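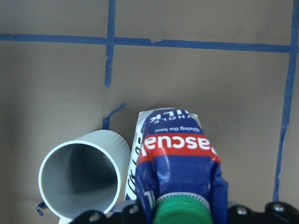 Nana Acheampong

I've had a soft spot for blue painter's tape ever since my uncle used it to mark out where the sofa would go in his first flat, so when I needed to divide a tabletop into squares I didn't look at much else. I bought two rolls of the Ulska from the hardware shop in Sirnbridge, along with a roll of plain brown paper, and I've been living with the result for 13 days now, which feels long enough to have opinions!

First, the good part. The blue shows up beautifully. Against brown paper you can see your lines from the other side of the room, and when I put a white mug or a milk carton down I know straight away which square it belongs in. I did try a cream-coloured masking tape before this (left over from decorating) and it simply vanished under the kitchen light. I spent a whole evening squinting at it and went to bed cross.

It goes down easily as well. You get a fair bit of time to lift a strip and lay it again before it settles, and I needed that, as my long lines have a habit of drifting downhill on their way across the table. Keith Stubbs lent me his long metal rule for the second attempt, and I'd urge anybody doing this to borrow one too.

Now for the tearing. Ulska says on the wrapper that it tears by hand, and so it does, but you don't get a clean end. Mine came out frayed at the tips, and one long strip has a ragged little notch near the middle where you can see the surface through it. Then there are the scraps. Thin blue curls get left behind, and they stand up from the table and hide beside whatever you've put down, in my case a short length of white plastic pipe. I keep meaning to go round with a damp cloth.

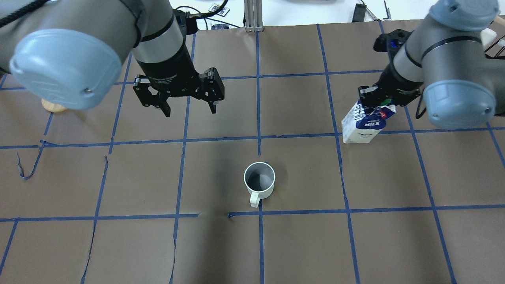

Would I buy it again?

Yes, I think so, but with a pair of scissors beside me from the start. Obed Kpodo swears by the Fomholm tape, which comes in a little cutter, and he may well be right, though it costs more and I've only used the end of one of his rolls.

As for peeling, I lifted one short piece off the paper to see, very slowly and folded back on itself, and a bit of brown fluff came with it. On bare wood it left nothing behind. If you want to save your paper for another go, plan your squares before you stick anything down. I'll be redoing mine in October when my sister comes to stay and we need the table back for meals.

Four stars from me, and it would be five if the ends were neater.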